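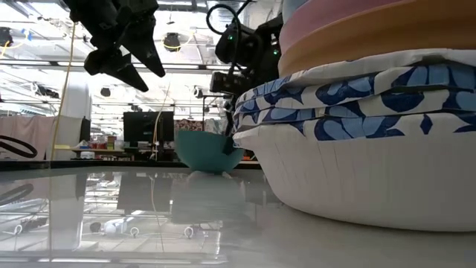 Bowls, with the leafy cloth tucked in between. The teal one has a spot to itself.

I have been meaning to write about the bowls for months now, ever since my friend Rosine Bouvier wrote in and asked how on earth I keep so many of them in such a small kitchen. The short answer is that I stack them, which I realize is not much of an answer, so get yourself something to drink and I'll give you the long one.

It started back in December, when my mother-in-law was clearing out her place in Tomstead and sent us home with 6 boxes of kitchen things. I'd told her we had room. We did not have room! There were pie plates, and a fish kettle I have yet to put a fish in, and at the bottom of the last box, wrapped up in old newspaper, a set of bowls that I fell for right there on the hallway floor. I already had my big white one, the salad and bread dough and popcorn bowl, which has been with me since my first apartment. Now it had company.

For a while they all lived inside one another in the cupboard by the stove, the way I suppose most people's bowls do. And for a while that was fine, except that the one I wanted was always underneath, and every time I pulled it out there was that awful grinding noise that goes right through your back teeth. My neighbor Sosina Kumsa was over one evening while I was wrestling with them, and she just went next door and came back with a cloth. "Put something soft in the middle," she said, and that was the whole lesson.

So that's what I do. The big white bowl goes at the bottom, then a folded cloth, then the orange one, then the pale pink. The cloth I use most is the white one with the navy and light blue leaves (or petals, my daughter says petals, and we have agreed to disagree). I fold it over a few times so there's a nice thick cushion, and I don't fuss if it hangs down over the side of the white bowl a bit. I rather like it that way. It makes the pile look as if it's dressed for company.

You don't need anything special for this. Dish towels work, and so do cloth napkins, and I have used a flannel pajama leg in a pinch. I would stay away from anything with a button on it, for reasons you can probably guess.

Now, the teal bowl. It's wide and shallow, and I gave up trying to find a place for it in the pile because I reach for it more than all the others put together. It gets the peas when I'm shelling them, and the chopped onions, and my lunch, and in the summer it's wherever the cherries are. Somewhere along the line it simply stopped going back in the cupboard. Oliwia, my sister-in-law, thinks everything should have a shelf and be on it by bedtime, and I do admire her kitchen very much, but I think a house can have one bowl that stays out.

I'll admit the glossy tabletop has made me a bit vain about all this. A colorful bowl on a shiny surface gives you a little bit of a second bowl underneath, very dark and faint, and I have caught myself moving the teal one over a few inches just to look at it. The trouble with shine is fingerprints, of course. A barely damp cloth first and a dry one straight after is the only thing I've found that doesn't leave streaks - and I have tried plenty, including a spray that smelled like a dentist's office.

Rosine also wanted to know whether I rotate the stack. I don't, really. The pink one is on top and so the pink one gets used, and the orange one comes out for potato salad and when the Berhes come to supper, since Desta always brings that enormous batch of lentils. The cloth goes in the wash whenever I think of it and a plain one takes its place until it's dry.

Next week I'm hoping to get to the pie plates, if I can get the cupboard door to close. If any of you have found something to do with a fish kettle that doesn't involve fish, please leave me a comment. Sosina says geraniums.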